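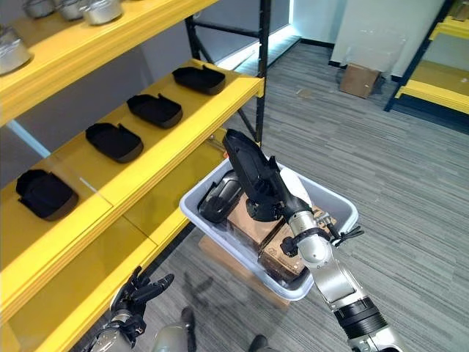 Shelving bay, upper tiers. Metal containers on top, black trays on the shelf below.

Iltgate site, shelving and storage walk-round
Date: February 26, 2023
Area: yellow bay by the glass, plus aisle and bins
Last full check: October
Marks: OK / FIX / WATCH / N/A

SHELVING

Frame uprights straight, no dents or twist
OK. Looked at both ends. Scuff on one upright at boot height, paint only.

Diagonal bracing in place, bolts tight
FIX. Bracing all there. 2 bolts at the rear end turned by hand. Nipped up with the small wrench but they want doing properly, with washers. Job no. 186 raised.

Shelf panels seated, seams flush
WATCH. Seam on the tray shelf is faint and level, fine. Bottom shelf has a slight lip where the panels meet, caught a cloth on it. Not sharp. Look again next time.

Shelf surfaces clean, no grit or oil
OK. Wiped down during check. The smooth yellow finish shows everything, and it gets slippy if the spray is left on, so dry cloth after. Same comment as October.

Load label on end of bay, readable
FIX. Label gone, just the glue left. Velalel supplied the shelving so ask them for a new plate, do not handwrite one again.

Bay anchored to floor
OK. Anchors checked, no movement when pushed at shoulder height.

ITEMS ON SHELVES

Top shelf: metal containers stable, lids on
OK. Sitting in a row, nothing stacked on them. Lids checked one by one. Please keep it to a single row up there, step stool needed for anything at the back.

Containers clear of the front edge
WATCH. Big one at the near end keeps creeping forward. Pushed back 3 inches. Could do with a stop strip.

Trays spaced, none overhanging
OK. Four black trays, good gaps, nothing over the edge. Much better then last time when they were all shoved down one end.

Tray rims and tabs not cracked
OK. Picked up each one and flexed it. Notched tabs all sound. Spare trays are in the Acharya carton under the bench if one goes.

Nothing on the shelves that doesnt belong there
OK. One tape roll removed.

BINS AND FLOOR

White plastic bin, sides and base sound
OK. No splits. Hairline mark inside near the rim, is a scratch.

Bin not overfilled
OK. Below the rim. Long parts go in flat please, not on end.

Bin clear of the walkway
FIX. Was sticking out past the line. Moved back. Line is so worn you can't really blame people, needs repainting the full length.

Floor dry, no packaging or offcuts
OK. Swept before I started. Strap end under the bottom shelf, binned it.

GLASS AND LIGHT

Glass at back wall clean, uncracked
OK. Some smears low down. No chips.

Route to glass clear
OK. Nothing parked there today. Fiddale deliveries have been getting dropped in that spot, had a word with the driver, they go by the scales from now on.

Light adequate at shelf level
OK by day. Bottom shelf is in shadow even with the sun out. Clip lamp on order, 5 weeks lead time apparently.

Glare
WATCH. Shiny shelf and pale light off the glass, hard to read small labels from the aisle side. Matt labels when we reprint.

GENERAL

Step stool present, feet intact
OK. One rubber foot a bit worn.

First aid box stocked
OK. Plasters low, added to order.

Extinguisher in date, pin in
OK.

ACTIONS OPEN
Rear bracing bolts and washers, job 186, do first
New load label from Velalel
Repaint walkway line
Stop strip for top shelf, price it up

Bay can stay in use meanwhile, no extra wieght on the top shelf until the bolts are done. Copy on the clipboard by the door.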